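The stick that would not be put down

How a held object, a missing load entry and a hopeful restart turned a simple simulated task into a fault hunt

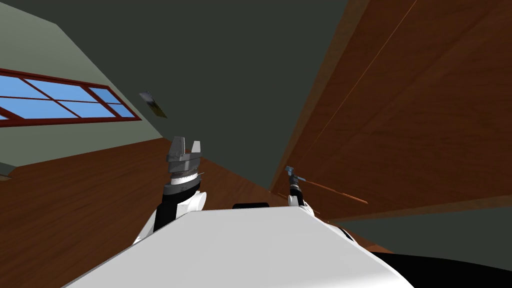
Wumpini Atinga's view was that the simulator should have been left alone and the logs read first, and that two days would have been saved if they had. Njoroge Muli, who ran the fault investigation at Tostier, does not disagree. He had already changed three settings by the time Atinga's message reached him, and one of them hid the symptom.

The task was a dull one. A two-armed robot in a simulated room closes its right gripper on a thin stick, carries it to a given point and lets go. The left arm stays clear with its gripper empty. Tostier, a small firm writing control software for other people's machines, used the task as a nightly check before sending any new version to its customer, Bendel, where the same code would drive real arms beside real people.

In January the check began to fail. It did not fail often. Out of a batch of 1000 runs, 121 ended with the stick still in the gripper and the controller reporting that it had been released. The rest passed every test. There were no collisions, no joint went past its limit, and the emergency stop was never called. A summary page that listed only collisions and stops showed green all the way down.

A false release is a poor sort of fault to have. A controller that believes its hand is empty plans its next movement for an empty hand. It uses the shape of the gripper to work out what the arm will clear, and leaves out whatever sticks out past the fingers. With a short block the error is a small one. With a long stick held at one end, the far tip can sweep through space that the planner has marked as free, and on a shared work floor that space may have somebody's arm in it.

Muli's first guess was friction. Simulated contact between a flat finger and a thin object is hard to get right, and it is common for an object to cling to a finger after the gripper has opened. He lowered the friction value and the failures dropped by half. He then shortened the time step, which made the batch run slowly enough that it no longer finished overnight. His third change was to restart the simulator between runs. After that the failures stopped.

This was the change that hid the symptom. A fault that goes away when everything is started afresh is usually a fault in something carried over, and the restart had cleared it along with everything else. Ximena Sepúlveda put the settings back as they had been, and on a Tuesday the team began again with the logs.

The release sequence has four steps. The controller commands the fingers to open, waits for the finger position to pass a set value, removes the object from its record of the held load, and reports the release. In the failed runs the second step had taken no time at all. The wait was over before the fingers had moved, and the record was cleared in the same cycle in which the command to open had been sent.

The position used in that check came from a module called Dijkstra, named for no better reason than that it also plans routes. Dijkstra kept the last finger reading from each run and handed it out until a new one arrived. A new one normally arrived within a single control cycle. If the previous run had ended with the gripper open, and the first reading of the new release was late, the check compared the set value with an old reading, found the fingers open, and passed.

The open command should still have opened the fingers a moment later. It did not, and this took longer to explain. Once the held load had been cleared, a second routine noticed that the gripper was supposed to be empty and idle. Its job was to save wear on the fingers by holding them wherever they were. It cancelled the open command. The two routines had been written by different people in different years, and each did what its own notes said it should.

Stuart Stockdale, who reviews safety cases for Bendel, considers the second routine the more serious of the pair. "A late reading will happen on any machine with a cable in it," he says. "You plan for that. I was more bothered that a function meant to protect the hardware could overrule a command and leave no entry in the log."

The repair was short. Each reading now carries the time at which it was taken, and the release check refuses any reading older than the command. If no fresh reading comes within 20 cycles, the controller keeps the object in its record, stops the arm and raises a fault. The idle routine can no longer cancel a command that is still being carried out, and it writes a line to the log whenever it acts.

A further check was added at Aicha Ait Ali's request. After each reported release the simulator, which knows where every object in the room is, compares the true position of the stick with the position of the fingers. The controller is never shown the result. It goes to the test report, where a mismatch fails the whole batch. Ait Ali had asked for the same check the year before, and it had been put off as costing too much running time. It adds nearly 2 per cent.

On the real arms there is no such outside source. Bendel has asked for a second sensor in the fingers, and the supplier, Cududa, has quoted for one that detects contact separately from position. Until it is fitted, the customer's machines will treat every release as unconfirmed and plan the next movement as though the object were still held. The arms take wider paths as a result, and the cell runs slower.

Muli has kept the friction value where it was before he touched it. The nightly batch still runs without a restart between runs.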